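Saturday, late

What a day with the machine! I have tea, my feet are up, and I want to get all of this down before I forget which screw went where.

Started at nine with the right gripper, the one that has been bugging me all week. It would close fine ten times and then on the eleventh the fingers would stop a hair short, and the fabric would slide right out. I had blamed the software (I always blame the software), so I spent two evenings reading logs, and the logs were clean. This morning I finally did what I should have done Tuesday night and took the thing off the wrist and opened it on the kitchen counter over a cookie sheet. Lint! A tight little felt pad of it, packed in behind the finger slide. Of course there was lint. All this robot does is handle bedding.

Cleaned it with tweezers and a dry paintbrush, then a tiny dab of the Fasovance grease on the slide, wiped nearly all of it back off, moved the fingers by hand until they felt like nothing. So satisfying. I did the left one too while I was at it. Less lint in there, but one of the four mounting screws was barely finger tight, and that explains the tick I was hearing on fast moves. New threadlocker on all of them.

The counter on the right gripper said 2474 closes when I shut it down. The left one was at 2854, which surprised me, I would have bet money on the right one working harder. I zeroed neither. I want to see what the lint looks like at the next opening, so I wrote both numbers on masking tape and stuck them inside the lid of the toolbox. The Flurkositz manual says nothing at all about cleaning interval. It has a whole page on how to lift the shipping crate.

Cables next. The old routing on the left had the gripper cable clipped too close to the last joint, and at full reach it went stiff and pulled on the connector. I gave it a lot more slack and let it hang in one big loose loop outside the arm. It looks sloppier and it moves so much better! Ran the wrist through its whole range with my ear practically on it and never once heard that creak. Have to watch that the loop doesn't snag on a pillow, though. Maybe a soft strap halfway down. The Dramora ones from the bike would probably do.

Then lunch, standing up, a cheese sandwich.

Afternoon was calibration. Home both arms, touch off on the block, home again, touch off again. The left came in right away. The right was out by more than I liked after having its gripper off, so I pulled it, cleaned the mating face (a crumb of old threadlocker, sitting right on the flange) and put it back. Second try it was lovely. I changed grip force too. It had been at 63 since I set the whole thing up in Toledo, and that was really for towels. With the slide moving freely I don't need anything like that, so I backed it down in steps of 5 and pinched a pillowcase at each one until it slipped, then went up one step and left it there. Gentler on the motors and on the sheets.

By four I couldn't stand it anymore and rolled it up to the bed for a real job. Sleepy egg comforter, of course, my favorite and the meanest test I own. It's thick, it slides, and the pattern is so busy that the fold finder used to get completely lost in it.
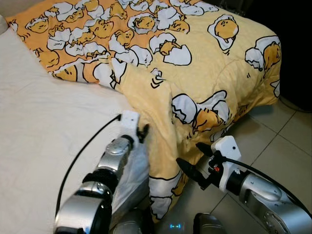
Left finger at the comforter's edge, right gripper open by the hanging fold.

I ran it slow, with my thumb on the stop button, and I grinned the entire time. The right side used to be where everything went wrong and I kept bracing for it. Five tries, five good pinches. I know five is nothing. I did a little dance anyway.

Things that still need doing. The right arm comes in a bit low for my taste when it goes after fabric near the floor, and I don't want those finger tips dragging over the grout. Raise the approach height and see if it still gets hold. Second, the tips themselves: the rubber feels a little shiny to me, might be time to scuff it or swap it. I have one spare set somewhere in the February box. Third, buy more paintbrushes, the soft kind, as I have now ruined the good one with grease.

Also want to try a sock over the gripper housing to keep the lint out. Cut the toe off, elastic at the wrist. Could be a terrible idea, could get eaten by the slide on the first close. Trying it tomorrow after breakfast, on the left one first.

Battery on the charger, arms parked, brakes on. Bed still not made.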